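Write the Rule Before You Buy the Snacks
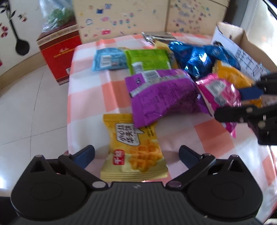

Svyatoslav Karpenko thinks a written standard for picking up snacks is a sign of a field with too much time on its hands. Let people grab things the way people grab things, he wrote to me in April, and the robot will learn to cope.

I used to agree with him. Then I read the handling guide at Werthorpe, all 57 pages of it, and found 4 different meanings of the word "grasp," 2 of them on the same page. One crew counted a packet as picked up when the fingers closed. Another waited until it left the table. They had logged 700 picks between them before anyone compared notes, and the meeting that followed was long and had no snacks.

So I want a rule, and I want it dull. Say when a pick starts and when it ends. Say what to do when one packet lies on top of another. Keep the drops in the record, please, including the embarrassing ones.

Ebony McPhee would add a rule against adding rules. Hers is already in the draft, under section 9.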